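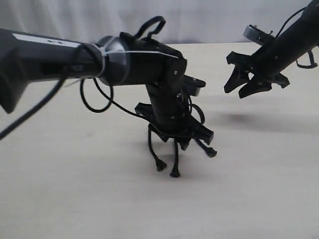 Viera Hrnčiar would start with the cables. Anyone can teach an arm where to go, she told us, but if the cables are dressed badly the arm will slowly teach itself to go somewhere else, and you will spend a week blaming the software.

Home Features Shop Floor Back Issues Subscribe

5 min read

The cell she looks after is called Olaniyan. It sits at the back of the Dernent building in Hostedville and handles black braided cord, a job that sounds easy until you try to automate it. Cord has no fixed shape. It lies differently every time it is put down, and a cut end starts to fray the moment something drags it across a surface. The two arms at Olaniyan have to find a strand, pick it up and hand it over without dropping it or pulling it apart.

Most of what has been written about cells like this covers the control side. I went to Hostedville in February to watch the other part, the work that happens on a Monday morning before the cell is allowed to run.

The cables first

Hrnčiar begins at the shoulder of each arm and works toward the gripper with one hand on the cable the whole way. She is feeling for twist. The arm is put through its full wrist rotation at low speed, then stopped at each limit so she can see how much slack is left. A loop that looks too big with the arm at rest is often the right size at the end of its travel. If a loop is trimmed back to look neat, the connector takes the load.

Zip ties are the main fastener, and she cuts off and replaces any that have slid. They go on by hand and are never pulled with a tool. A tie that is too tight pinches the cable against the housing, and the fault it causes will come and go depending on the pose of the arm. Damilola Olatunji lost two days to one of those last fall. He was chasing a wrist camera that dropped out only when the arm reached to the far side of the table, and he had already swapped the camera.

"I had the replacement in and it did the same thing," he said. "Then I moved the tie an inch and it quit."

The fingers

After the cables come the fingers. A gripper that handles cord wears unevenly, mostly at the tips, and a worn pair will close fully and still let a thin strand slip through the gap. The check at Olaniyan is plain. A strand is laid on the cloth, the fingers close on it, and someone pulls by hand. If it slides, the fingers come off and go into a tray for cleaning, and usually they are fine again once the residue from the braid has been wiped away.

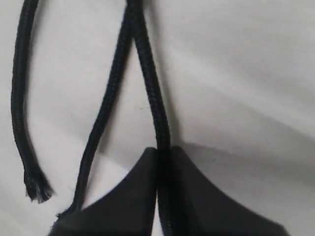

Grip force is set after that. Too little and the strand slips. Too much and the sheath flattens, which changes how it bends on the next pick. The value they settled on came from a long afternoon with a spring scale and a box of offcuts, and Olatunji has written it on masking tape on the side of the controller. It is also in the settings file, but the tape is what people read.

Finger alignment is checked by closing the pair on a strip of paper and holding it up to a lamp. Light showing along one side means a finger has shifted on its mount. The screws are small and the housings do not leave much room for a driver, so this is the job that everyone at Dernent tries to hand to someone else. Lawal Babalola does it most often. He uses a short driver he ground down himself and puts a paint mark across each screw head so he can tell at a glance the next week if one has turned.

Wrist cameras

Each arm carries a small camera that looks past the fingers at whatever they are about to pick up. A black cord on a pale surface ought to be simple for it, and most of the time it is. Trouble comes from the cloth. Folds throw shadows, a deep shadow can pass for a strand, and stray fibers build up over a shift.

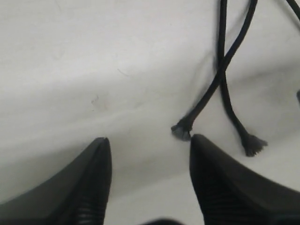 Frayed cord ends on the cloth, between and beyond the open fingers.

Folasade Dauda rewrote the cleaning sheet after the cell spent part of one night reaching for a crease. Her version asks for a lint roller over the cloth at every changeover, and a fresh cloth when rolling no longer does the job. Small marks are left alone if the vision software, a package called Clakine, ignores them in the test picks. She also had the lamps raised. Shadows are softer now, and false picks went down enough that she stopped keeping a separate log of them.

The camera itself gets a wipe and a focus check against a printed card. If it has been knocked, the offset between camera and fingers has to be measured again. That takes nine minutes when it goes well. On the day I visited it took most of an hour, and the cause was a card that had curled.

Two arms, one table

With each arm right on its own, the last job is getting them to agree. The arms share a table, and each keeps its own idea of where that table is. Babalola drives both to the same reference point in turn and compares. A small error does no harm when one arm works alone. At the handover it decides whether the second gripper closes on cord or on air.

He then runs the handover slowly with a finger on the stop button. One arm holds, the other comes in with its jaw open. The speed goes up to 50 percent, and after that to full, and he wants a clean run at each before he signs the sheet. The cell had gone over 1,810 handovers between its last two full setups, and he thinks it could have gone longer.
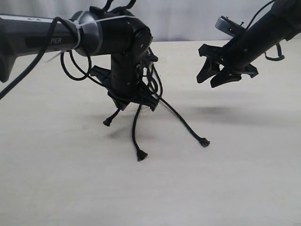
What goes in the notebook

Everything is written down in a paper notebook that hangs from a hook by the door. It was on page 262 when I saw it. The entries are short: a screw, a tie, which arm, initials. Hrnčiar reads back a month before she starts each session and says the repeats are what she looks for. The same screw coming loose on the same wrist three times led them to find a mount that had been drilled slightly off.

There is one fault the notebook has not solved. Every few weeks one arm settles a little low on its first move of the day and then behaves. They have checked the brake, the mount and the reference routine. Olatunji suspects the building heating, which comes on at six, and has asked for a thermometer to be fixed near the base.

Features Shop Floor Letters Next article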